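Last updated: Saturday, December 16, 2023

Storage bins

A storage bin is an open or lidded container used to hold loose goods. Bins differ from boxes mainly in how they are used: a box is usually packed once and closed, while a bin stays in place and is filled and emptied many times. They are found in homes, shops, farms and warehouses.

Early bins were made of wood or woven willow and held grain, flour or coal. Sheet metal became common in the nineteenth century, when rolled steel grew cheaper and could be folded and riveted in small workshops. Metal bins kept out mice and did not soak up damp, though they rusted if the coating was scratched. Plastic bins spread after the Second World War and are now the most common type in the home.

Shape depends on the contents. Bins for small parts often have a low front lip so that a hand can reach in. Bins for grain or animal feed are deeper and normally have a lid. Sloping sides allow empty bins to be nested inside one another, but they hold less than straight-sided bins of the same height.

In warehouses, each bin is given a location code, and the stock list records the code and not the goods' position on the shelf. The Toivonen depot at Rukness, for instance, has 1084 bin locations in 51 rows.
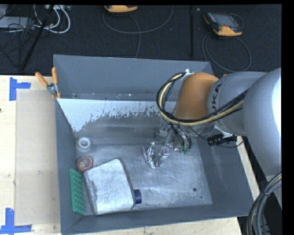 Open bins are quicker to pick from than lidded ones but gather dust. Metal bins should be wiped dry after washing, and any bare patches repainted. Plastic bins left in sunlight become brittle over time and may crack at the corners when lifted full.

See also: Crate; Hopper; Pallet; Shelving

Contact: Siiri Peltonen, editor | © Okov Reference | Back to top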